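Bindu Sundaram
30 October 2022

I have now read nine articles telling me I can get strong at home with one adjustable dumbbell. One! I bought one. I have some questions. Thread, probably too long.

1/ The one I got is a Draler. Bar, plates, two collars that screw on. The listing had 1,289 reviews and I read more of them than I'd like to admit. Nearly all five stars, and nearly all written the week it arrived. What does anybody know about a dumbbell after a week?

2/ I'd love to hear from the same people next November. Still using it? Where does it live? Be truthful, is there laundry on it?

3/ The selling point is that you can change the weight "in seconds." I timed it. Unscrew the collar, slide the plate off, slide the new plate on, screw the collar back, turn it around, do the other end. That took me most of a song. A short song, but still.

4/ And the threads go on forever. A threaded bar is a nice safe idea and I'm not against it. I just think whoever wrote "in seconds" has never spun a collar down one with sweaty hands.

5/ Fengying Tang (my neighbor, lifts for real, has opinions) told me to stop whining and leave the same plates on for a month. Her view is that beginners change the weight way too often because changing the weight feels like exercise. OK, ouch.

6/ Then there's the matter of the collars coming loose. Some reviewers swear they never move. Others say they check after every set. I check after every set. Mine have loosened twice, a quarter turn maybe, and I don't know if that's the dumbbell or me not tightening them enough the first time. Leaning toward me, but I wouldn't put money on it.

7/ Next up, the "organize your home gym" people. They are very sure that my problem is storage. Apparently I need a tray. A tray for the small stuff, so the collars and spare plates "have a home." I got the Flastberg one everybody links to and it's fine, it's a tray. You could use a baking dish.

8/ Where I do give them some credit: a dropped collar rolls. It rolls under the couch and then you're on your stomach with a flashlight and your workout is over. So put the little parts in something with sides. I'll go along with that much and not one inch further. I'm not buying the rack.

9/ Speaking of the rack. 484 reviews, a lot of them saying "sturdy," and half the photos show it holding one pair of weights and a plant.

10/ If you're going to change plates on a table, people will tell you to put down a towel. I rolled my eyes at this and then I heard what a plate sounds like when it tips over onto a hard top. Get the towel. Any old one.

11/ Also, round plates. Why round? On a table or a floor with any slope to it, the whole thing wants to wander. I've seen six-sided ones that stay where you put them and I wish I'd thought about that before ordering. No review I read brought it up.

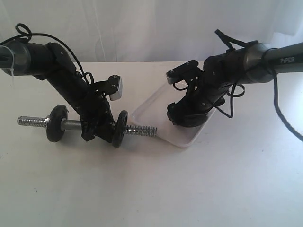 12/ Grip, then. Pick it up by the middle of the handle, sure, everyone knows that. But with plates that don't match exactly, or one pushed in a bit further than the other, the middle isn't where it balances. One end dips. I did a week of curls wondering why my left wrist was sore before I lined the plates up properly.

13/ Smooth handle vs. rough handle: the internet would like you to believe this matters a great deal. I've tried a friend's Gerkard with the scratchy grip and mine without, and at the weights I'm lifting I could not tell you which is better. Ask me when I'm strong. Don't hold your breath.

14/ Do I believe one dumbbell is enough? For rows, curls, presses one side at a time, I guess so. It takes twice as long, and they leave that out of the articles. For anything where you want both hands loaded, no, and I don't care how many clever substitutes they list.

15/ I'm on day 7 of not changing the plates, per Fengying. My arms are tired. I've had no urge to buy anything, so maybe she's onto something. Or it's only been a week, see post 1.

16/ Someone just replied asking if I'd recommend it. I recommend borrowing one first. If you already own a pair gathering dust in a closet, I'd be glad to take them off your hands and be skeptical about those too.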